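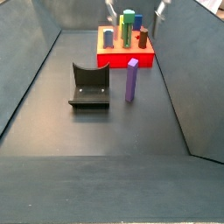 Department of Mechanical Engineering Technology, Ullstead College

Courses > Robotics Lab > Handouts > Kit review: Harkell sorting cell

June, by your lab instructor

OK, so before we spend department money I want everybody to have an opinion on the Harkell cell. It's a gray walled tray, a two-finger gripper that comes in from the top, and a red board with colored pegs. The quote is $3,209 with the blocks included, and I went back and forth on that number for most of a lunch break!

What I like is the walls. They slant, so there's a good chance a dropped block slides back to where the gripper can get at it (our old Tremlow table was flat and open, and we spent half of every lab under the bench). Setup took me 20 minutes with the manual open.

What I don't like so much is the tall pieces. When you write your approach path, look at the tall green one first. Come in low from the side and you'll clip it on the way to its neighbors, so set your travel height from that piece and leave it there.
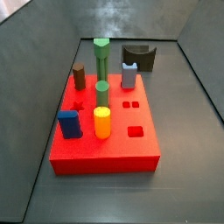
Things to try in your session

1. Pick a block with a round top, then one with corners, and write down which needs the wrist turned before it goes in. The star hole is a good one to argue over.

2. Run the same pick 4 times at the default speed. Then slow it down and run it again.

3. Read page 43 of the Foley manual on grip force (yes, it's a different brand, the math is the same) and tell me if Harkell's default seems too high to you. I think it does.

Notes go in the lab folder, messy is fine.

Last updated: June, 4:20 p.m.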